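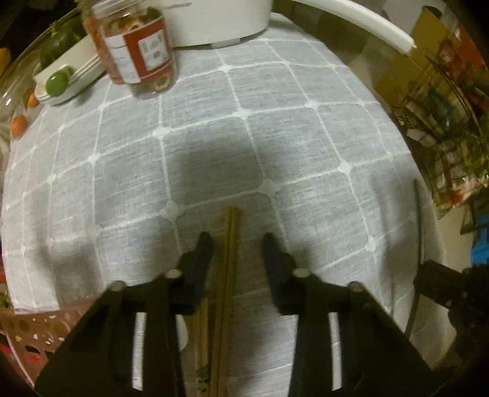

Petrică Tudose objects that a repeat should be measured from edge to edge of the motif, and that the definition used in Handout 4 gives the wrong yardage for printed cloth. The objection comes up every term. For an isolated motif the two measurements differ by the gap between motifs, and the gap has to be included.

Definitions

Repeat: the shortest distance, along warp or weft, after which the pattern coincides with itself. Measure from any point to the next matching point.

Square repeat: equal distances in both directions. Grids with a mark at each crossing are usually of this type, provided all marks are identical.

Half-drop: each column is shifted by half the vertical repeat. Matching across a seam then needs extra length on every second panel.

Calculating length

Divide the cut length by the vertical repeat, round up to a whole number, and multiply back. Cut length 33 inches, repeat 12 inches: three repeats, so 36 inches per panel. Four panels take 144 inches – hems are already in the cut length.

Shrinkage is applied last, to the total.

Reading: Bogdan, chapter on printed grounds. Bring a ruler and the Pascu swatches.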